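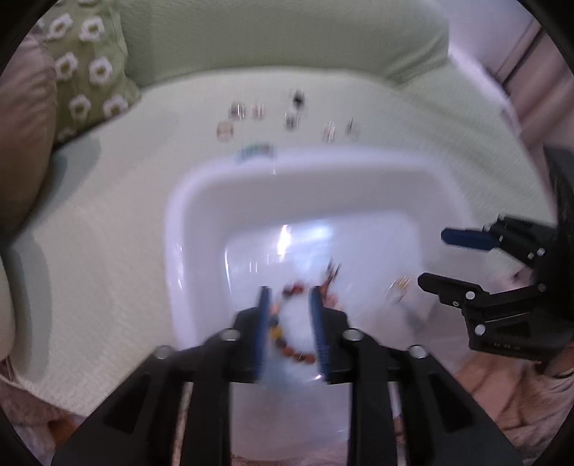
Pulsera de cuentas y caja de plástico blanco, sobre la colcha.

Guardar la bisutería sin comprar otro organizador

Cada octubre vuelven los artículos sobre joyeros con cajoncitos, bandejas de terciopelo y árboles metálicos para colgar collares. He tenido tres. El árbol se volcaba con solo abrir la ventana, la bandeja era un imán para el polvo y el joyero de Tekby, que me costó 39 euros, traía unos compartimentos tan estrechos que había que sacar los anillos con pinzas. Los tres acabaron en el trastero.

Desde entonces uso una caja de plástico blanco, lisa y con el borde redondeado. Se lava en el fregadero y se ve enseguida lo que hay en el fondo. No es bonita, pero tampoco la tengo a la vista de las visitas.

Vaciar encima de la cama

Desconfío de casi todos los consejos de orden, y este me parecía una tontería hasta que se me cayó un pendiente por el desagüe. La cama, con la colcha puesta, frena las cuentas que ruedan. En una mesa de cristal rebotan y terminan debajo del radiador. Si la colcha tiene relieve, mejor todavía. Eso sí, pasad la mano por los pliegues al acabar.

Las pulseras de cuentas

Van en la caja, tumbadas y sin estirar. He leído que hay que colgarlas para que «respiren». ¿Respirar qué? Colgada de un gancho, una pulsera elástica carga siempre sobre el mismo tramo de hilo. Bernadette Nic Aodha, que lleva 19 años reenhebrando collares en un puesto del mercado, me dijo que la mayoría de los que le llegan rotos vienen de un colgador. No tengo forma de comprobarlo, pero ella cobra 11 euros por arreglo y no gana nada con convencerme.

Los anillos

Un anillo pequeño y transparente se pierde en cualquier sitio, también dentro de una caja clara. Yo los meto en un tarro de especias vacío, bien lavado. El comino no se va nunca del todo, aviso.

Lo que no me creo

Las bolsitas antioxidantes de Horgan. Puse una con las cadenas baratas y dejé otras sin nada, en el mismo cajón. A los pocos meses estaban igual de negras.

El bicarbonato para todo. Con cuentas pintadas se lleva el color. Paño apenas húmedo y a secar.

Las etiquetas. Si tienes tantas pulseras que necesitas rotularlas, regala unas cuantas antes de gastar en etiquetadora.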